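Batch cooking for one, without eating the same thing all week

Several readers wrote in after the July issue asking for something on cooking for one. Most said much the same thing. They like to cook, they own decent pans, and they are tired of recipes that feed four or six and leave a tub of stew to be got through by the end of the week. I have lived alone for long enough to have made most of the mistakes, so this item sets out what I do now.

The main change was to stop making whole meals in bulk. A finished lasagne is lasagne every time you open the fridge. A pot of plain cooked lentils can go several ways, and so can a tray of roasted onions or a jar of tomato sauce with very little in it. I now cook parts and put them together on the night.

I do this once a week and it takes most of an afternoon, though a lot of that is waiting. I start with whatever needs the oven longest. Usually that is onions, cut into thick wedges, with oil and salt, in a moderate oven until the edges are dark. Carrots or squash go in on the shelf below. While those are in, I put on a pan of lentils or beans and a smaller pan of grain. Pearl barley is my usual choice. Rice I cook fresh, as it needs more care in keeping and only takes a few minutes of attention anyway.

The tomato sauce is the part that took me longest to get right. I used to put garlic, herbs, olives and chilli in at the start, and then everything made from it tasted of that. Now it is two tins of plum tomatoes, a good lump of butter and half an onion, which I take out at the end. It simmers until it will hold a line when you draw a spoon through it. The garlic and the rest can go in later, in the small pan, when I know what I am making.

From those few things I can get the following without much thought. Lentils warmed with a spoonful of the sauce and an egg on top. Barley fried in butter with the onions and a handful of spinach. Soup, made from the roast carrots, some stock and the last of the lentils. Pasta with sauce, to which I add anchovies if I have them. Cold barley salad with lemon and whatever herb is still standing in the glass by the sink.

Meat I buy in small amounts and freeze raw, in single portions, pressed flat in bags. A flat bag of mince thaws overnight in the fridge and a round lump of it does not. Chicken thighs I freeze on a tray first and bag once they are hard, so they come apart easily. I write what it is and when it went in on each bag. I used to think I would remember, and I once defrosted what I took to be stock and found it was stewed apple.

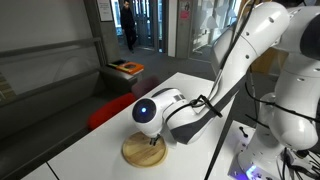 Issue 19

A word on equipment, as two readers asked. You do not need much. The pan I use most is a small lidded one that holds enough for a single bowl of soup with a bit over. Big pans are a nuisance for one person – a shallow layer of sauce in a wide pan dries out and catches before you have turned round. After that I would want a small roasting tin, a sharp knife, and a frying pan that will take two eggs comfortably.

For storage I went through a run of cheap tubs whose lids split, and then bought a set of square Ramex ones, which stack properly and have lasted. Square tubs fit a narrow fridge better than round ones. Old jam jars do perfectly well for sauce in the fridge, though I would not freeze in them unless they have straight sides and you leave a good gap at the top.

I also have a small Juvby slow cooker, given to me as a present. I was doubtful about it and it lived in its box for most of a year. It has turned into the thing I use for beans. Soak them overnight, drain them, boil them hard in an ordinary pan for ten minutes, drain again, and only then put them in the slow cooker with fresh water. The boiling matters a great deal with red kidney beans, which can make you ill if they are cooked slowly from raw. Salt goes in near the end, out of habit more than anything.

Shopping is the other half of it. The trouble with cooking for one is that food is sold for families. A cabbage is a serious commitment. Celery is worse. I buy loose wherever I can, and I use the greengrocer on Ostudov Street, who will cut a squash or a cabbage in half if asked. If your shop will not, then plan for the whole vegetable before you buy it. A white cabbage keeps well if you take leaves from the outside and leave the heart alone, and I can get a slaw, a soup and a pan of fried cabbage with caraway out of one over a fortnight.

Herbs I have more or less given up buying in packets, apart from coriander. A pot of parsley and a pot of thyme on the windowsill cover most of what I cook. The thyme has been there for years. The parsley I replace when it gets leggy.

Bread goes in the freezer, sliced, on the day I buy it. The rye loaf from Zakharchenko freezes especially well and toasts straight from frozen. Their white loaf is better fresh, so I only buy it when somebody is coming round. Ends and crusts get blitzed into crumbs and kept in a bag in the freezer door. Fried in oil with a bit of garlic, they are very good on pasta, and I prefer them to cheese on anything with anchovies.

Now for the question of scaling down, which made up most of your letters. Soups and stews divide easily. If a recipe serves four, quarter the solid ingredients, but be more generous than a quarter with the liquid, as a small pan loses a larger share of it to steam. Check it early. Spices can be quartered too, then adjusted by taste at the end.

Baking is harder. Eggs are the problem, as you cannot easily use a quarter of one. You can beat an egg and weigh out what you need, and I have done so, but it is fiddly and you are left with a spoonful of egg in a cup. I would sooner make the full amount of biscuit dough, roll it into a log and freeze it, then slice off two or three biscuits when I want them. They bake from frozen with a couple of extra minutes. Scones can be cut out and frozen raw in the same way. Crumble topping also freezes well, loose in a bag, and a handful over one chopped apple in a small dish is a pudding.

Cakes I make in a loaf tin. Once cold, I slice the whole thing, wrap the slices one by one and freeze them. Plain sponges, ginger cake and banana bread all come through this without harm. Anything with fresh cream or a soft icing does not.

A few things I no longer bother with. Cooked potatoes, frozen, go grainy and wet unless they have been mashed with plenty of butter. Hard-boiled eggs turn to rubber. Dressed salad will not last until the next day whatever the recipe says, so I keep the dressing in a jar and the leaves dry.

One last point, about the evening when you have done all of this and still do not want to cook. I keep a short list on the inside of the cupboard door of meals that need one pan and no chopping. At the moment it reads: sardines on toast, eggs and frozen peas, noodles with miso, beans with a bit of the tomato sauce stirred through. I look at it more often than I expected to when I wrote it.

Next issue there will be a piece on pickling small amounts, by which I mean one jar at a time, with what to do about green tomatoes that have given up on ripening. If you have a method for those that does not involve chutney, please send it in. Recipes should be typed or clearly written, with weights in grams, and should say how many they serve. Recipes that serve one are especially welcome.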